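# Right arm drops out of the sorting job partway through, left arm carries on without it

**Opened by:** Vaida Juška
**Cell:** Nivberg bench, two-arm
**Job:** hardware sort into organizer
**Status:** closed, one follow-up still open (see bottom)

Hi all, starting this one fresh because the old ticket got tangled up with the network problem and I couldn't follow it any more, even though I wrote most of it. 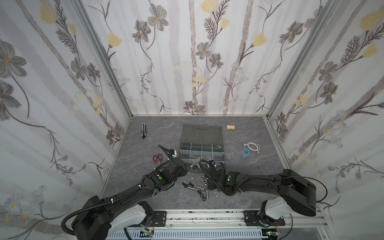 The short version is that the right arm stops dead while it's working the bolts and nuts, and the left arm has no idea. It just keeps going with its half of the plan. On Huamán (our scheduler, for anyone new) both arms show as healthy for a good while after the right one has quit, and that's the bit that bothers me most. A stopped arm I can live with. A moving arm that thinks its partner is moving too, not so much, especially with both of them leaning over the same box.

What I get in the log when it happens:

```
R_ARM wrist comms timeout, retry 1
R_ARM wrist comms timeout, retry 2
R_ARM hold position
L_ARM continue
SCHED status OK
```

No fault code, no beep, nothing on the screen unless you go digging for it.

## First go

I figured it was the gripper drawing too much when it closes on a bolt, so I turned the grip force down and ran the job again. Same thing, except now it also dropped nuts, so I put the force back where it was. Sorry to whoever found one in the cable duct.

Next I swapped the two arm controllers over, left to right and right to left. If the controller was crook the fault should've followed it. It didn't! Still the right arm, still the wrist. So the controllers are off the hook and I've put them back in their proper spots with labels on.

Then I reinstalled Flornusis on the cell computer. I don't know what I expected there. It ate most of a morning and changed nothing, please learn from me.

## Leire's question

Leire Barrios had a read of the log and asked where in the reach it happens. Good question, and I hadn't looked. I went back through 18 stops and lined them up against the joint positions, and they're nearly all in the same kind of pose: forearm stretched out close to flat, wrist rolled over to pick from the front of the box. Tuck the arm in and it'll run happily all day.

So I powered the cell down, locked it out and moved the right arm through that pose by hand with a meter on the wrist line. With the elbow bent, fine. Straighten the elbow and roll the wrist, and the line goes open for a moment, then comes good again. I did it over and over because I didn't quite trust myself. Every time.

It's the thin cable that runs around the outside of the elbow. When I pulled it off there was a shiny flattened patch on the jacket where it had been rubbing on the housing, and one conductor inside had let go. You'd never pick it from looking at the arm from the front. The outside of the cable looked perfectly okay until I had it in my hand and bent it back on itself.

## What I changed

- New elbow cable on the right arm, with more slack in the bend
- Tie moved further down so the cable can't creep back against the housing
- Wrist connector unplugged, checked, plugged back in (it was fine)
- Left arm cable checked for the same rub mark, none found

After that I ran 103 cycles back to back, same parts, same box, and didn't get a single timeout. I also made a point of including the stretched-out picks, because a test that skips the bad pose isn't much of a test.

## The other half of the problem

The cable is fixed, but I don't want this closed as "bad cable" and forgotten. When one arm goes into hold, the other one has to stop as well. At the moment Huamán only watches whether the controller is answering, and the controller kept answering just fine. It was the wrist behind it that had gone quiet.

I've put in a stopgap: any hold on either arm now triggers a stop on both, and you have to clear it at the cell. You can't clear it remotely any more. I know that's a pain for the people who like to babysit the job from their desks (me included), but I'd like somebody to have eyes on the bench before two arms start up again.

I tested it by forcing a hold on each arm in turn, 9 times a side. The other arm stopped every time. There's a little bit of travel before it settles, so please don't treat this as a safety function. It's a scheduler rule and that's all it is. The e-stop is still the e-stop, and if your hands are going anywhere near the parts, the cell gets locked out first. That includes a quick reach in for a dropped nut.

## Comments

**Leire Barrios:** Nice find. Can you keep the old cable? I'd like to cut it open properly and see whether it's fatigue or whether it was pinched when the arm was put together.

**Vaida Juška:** Yep, it's bagged and in the drawer under the bench. I've marked the broken spot with tape.

**Leire Barrios:** Also, is the Plerkus cell using the same cable route?

**Vaida Juška:** Same arms, so I'd say so, but I haven't been over to check. I'll do it before their next long run. Can we ask them not to run the stretched-out poses in the meantime?

**Leire Barrios:** Already messaged them. They're fine with that, they've got other jobs to get on with. How many spare cables do we have?

**Vaida Juška:** We've got two left after this one. I've ordered more.

**Leire Barrios:** Okay. I'm happy for the right arm to go back into normal use. Leave the both-arms-stop rule on until the proper fix is in the scheduler, and I'll write that one up separately so it doesn't get buried in here.

**Vaida Juška:** Done, arm's back on the rota. Closing this, with the Plerkus cable check left open under my name.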